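Inspection sheet, hand-held gripper pair — shared workshop, Plarnow building, bench by the wall sockets
Filled in by Francine Girard, Tuesday, June 7, 2022

Please read the comments before you use the pair. I mark each point OK, WATCH or NOT OK. A point with NOT OK must be repaired before the next jar session, and the person who repairs it writes their initials on the paper copy in the blue folder.

## 1. Before power

- [x] **Power supply switched off at the wall.** OK. The switch on the left socket is stiff. Press it fully, otherwise it comes back.
- [x] **USB hub disconnected.** OK.
- [x] **Fuse in the Ekumard supply is the right value.** OK. I opened the holder and looked. The spare is taped inside the lid of the supply.
- [ ] **Labels L and R on both grippers.** NOT OK. The label of the right one has fallen off again. The glue of the cheap labels does not like the printed plastic. I will try paint.

## 2. Fingers and linkages

- [x] **Fingers close fully and meet along the whole pad.** OK for both. Close slowly and look at the seam from your own side, then from the top.
- [x] **Pads are not torn or lifted.** OK. These are the second set, cut from the Cormier rubber sheet. The first set lasted only until December.
- [x] **Bushings sit flush in the black plastic.** OK. Push each one with the thumbnail. If one turns together with the link, it is worn and must be changed.
- [ ] **Screws of the linkages tightened.** WATCH. I tightened all of them, but one on the left gripper was loose by half a turn. It was also loose the last time. Perhaps we need thread lock there — I have asked for a small bottle.
- [x] **No cracks around the holes in the long bars.** OK. Use the lamp and bend the bar a little with two fingers. A crack shows as a lighter line.
- [x] **Trigger returns by itself.** OK, but the left returns slower than the right.

## 3. Table and position of the hands

- [x] **Board lies flat and does not slide.** OK. I pushed it from each corner.
- [x] **Surface free of crumbs, screws and glue.** OK. Some faint marks stay on the white surface also after cleaning. They are only colour and you cannot feel them.
- [x] **Only one glass object on the board at a time.** OK. If you need a second jar, leave it in the box until the first one is away.
- [x] **Jaws face each other and the hands stay behind them.** OK. Fingers must be on the handle, never between the linkages. 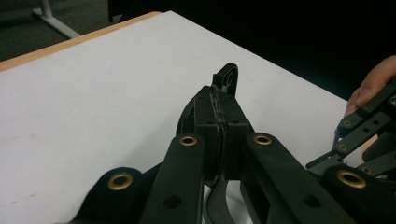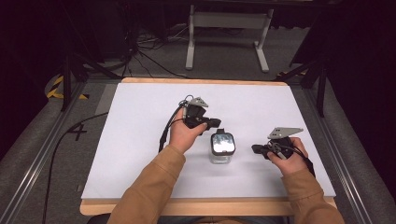

*First picture: fingers closed, with the brass rings of the linkages. Second picture: both grippers held with the jar between the jaws.*

## 4. Cables

- [x] **Each cable has a free loop at the wrist.** OK. The loop must let you turn the hand fully without a pull on the connector.
- [ ] **Cables on the floor fixed or moved away.** NOT OK. There are too many loose cables on the carpet near the table. I have ordered flat covers from Naltis, and until they come please walk only on the front side.
- [x] **Connectors pushed in until they click.** OK. The right one clicks very softly.
- [x] **Cable skin undamaged.** OK. I ran a dry cloth along both cables and it did not catch anywhere.

## 5. With power on

- [x] **Emergency button stops both motors.** OK. I tried it 11 times, with the jaws open and with the jaws closed.
- [x] **Closing force at the lowest setting.** OK. The reading on the kitchen scale was 19 newtons for the left gripper and 21 for the right. I would like them to be equal, but it is inside our limit.
- [ ] **No strange noise.** WATCH. The right motor clicks when it starts from fully open. It does not do it from half open.
- [x] **Position counter starts again at zero.** OK. In my first try it showed 123 after the restart, so I unplugged the hub and did it again. Please write down if you see the same number.

## 6. Open points

1. Paint L and R on the grippers (me).
2. Thread lock for the left linkage.
3. Floor covers, when the parcel arrives.
4. Listen to the right motor with the cover off. I would prefer that two people do this together, one with a hand on the emergency button.

Glass jars can be used again after point 3 is closed. Until then, use the plastic cups from the shelf over the sink.

F. Girard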